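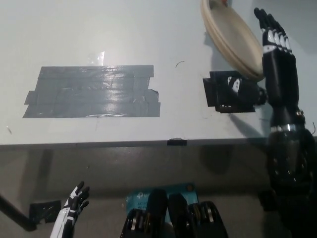

Please just buy a new table, wrote one reader after the last batch of tabletops went up, and then two lines later the same reader asked what kind of tape I use and whether it comes off. So I think I have you hooked!

Welcome back to Flaltness, my little gallery of flat surfaces that people work on. Number 24 is a one-photo page, February 2024, and it's all about tape. I know, I know. But I've been staring at tabletops long enough now (932 pictures in the folder, if you count the blurry ones) that tape has become my favorite part. Benches, desks, counters, the fold-out thing my aunt sews on, they all pick up a patch sooner or later, and everybody patches differently.

Patch one, gray
Duct tape in sideways strips, each one lapping over the next until it makes a big rectangle. I love the shine on it, and I love that the ends don't line up. Some people trim their ends with a knife and a ruler and I respect that, but a torn end has so much more life in it! Wrinkles and bubbles included, no extra charge.

Patch two, black
Smaller, over on the right, and almost square if you're feeling generous. The edges go in little steps where the pieces overlap, like a staircase drawn by a kid. Gray tape and black tape on one table makes me happy for reasons I can't explain to my family.

Patch three, clear
Go on, find it. It's just above the gray, a bit of clear tape so faint that you mostly get the shine. I had this picture up on my screen for a whole evening before I noticed it, and then I couldn't see anything else.

The top itself
Very pale gray, close to white, smooth, a few scuffs. There's a tiny dark mark way over toward the left that might be a scratch or might be a speck, and a thin curved black something lying past the gray tape. A hair? A scrap of wire? I go back and forth. Pale tops show everything, which is why half the people who write to me hate them and why I keep asking for more pictures of them.

A few answers, since the mailbox filled up in January

On peeling: go slow, pull low and flat along the table, and warm it with a hair dryer first if it's been down for ages. I peeled a patch off my own desk cold, in a temper, and took a stripe of the finish with it. The stripe is still there. I have a plant on it.

On the gunk: cooking oil on a rag, leave it a few minutes, wipe, then dish soap. Try it on a corner first, and don't do this on bare wood unless you want a dark spot forever. Several of you swear by peanut butter and I'm going to need pictures.

On bubbles: press from the middle out with the edge of an old plastic card. Or leave them. I leave them.

On which tape: I'm no expert, I buy whatever is by the register. Cloth-backed tears nicely by hand, the plasticky kind stretches on me and goes crooked.

And on the most popular page so far, that's still the Oteo kitchen counter with the burn ring, 1670 views as of this morning, which is bananas for a burn ring. The Skelia potting benches are second and catching up. If you missed the Tekin set, those are the drafting tables with all the old pencil grooves, and they're in the January pages, second row.

Next up is cutting boards, and I still want yours! Straight down or at an angle, both fine, crumbs welcome. Send the biggest file you've got and tell me what the board is made of if you know.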